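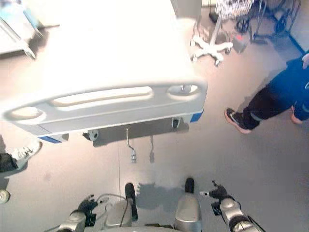 Vista del piecero, con panel de plástico gris y asideros.

Cama hospitalaria Raltley
Distribuye: Skollel

La Raltley es una cama de hospitalización general para salas de planta, aulas de enfermería y residencias. El piecero es un panel moldeado en gris claro, con el borde superior redondeado y tres aberturas para agarrarlo con las manos. Las esquinas inferiores llevan detalles en azul.

Ajustes
Los ajustes de altura, respaldo y piernas se hacen con manivela. Las manivelas quedan bajo el extremo de los pies y se pliegan hacia dentro cuando no se usan. Conviene dejarlas siempre plegadas – una manivela abierta es un tropiezo seguro en un pasillo estrecho. Para subir la cama se gira en el sentido de las agujas del reloj; al llegar al tope se nota resistencia y no hay que forzar.
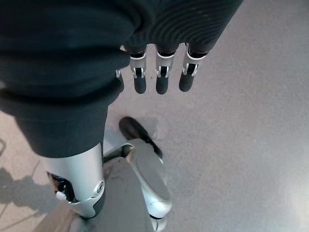

El mecanismo se engrasa cada 40 semanas con el lubricante Fukik, que se suministra con la cama. Bastan unas gotas en cada eje. Después se recorre el ajuste completo en los dos sentidos y se retira el sobrante con un paño seco.

Ruedas y traslado
La cama se desplaza sobre ruedas giratorias. Antes de moverla hay que soltar el freno, plegar las manivelas y comprobar que no queda ningún cable ni tubo por debajo. El portasueros de pie Kong se vende por separado. 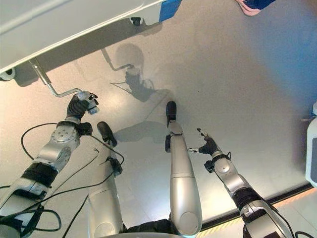 Si una manivela gira en vacío, lo habitual es que se haya soltado el pasador de la articulación. El recambio se pide suelto y se cambia sin desmontar el somier.

Limpieza
Agua tibia y jabón neutro en los paneles. No usar productos abrasivos ni chorro a presión en la parte inferior.

Precio y garantía
1.505 euros, IVA no incluido. Garantía de 5 años en estructura y mecanismos; las ruedas se consideran pieza de desgaste.

Pedidos y presupuestos: Emese Kovács
Recambios y servicio técnico: Seija Manninen

Ficha revisada el viernes, 23 de octubre de 2026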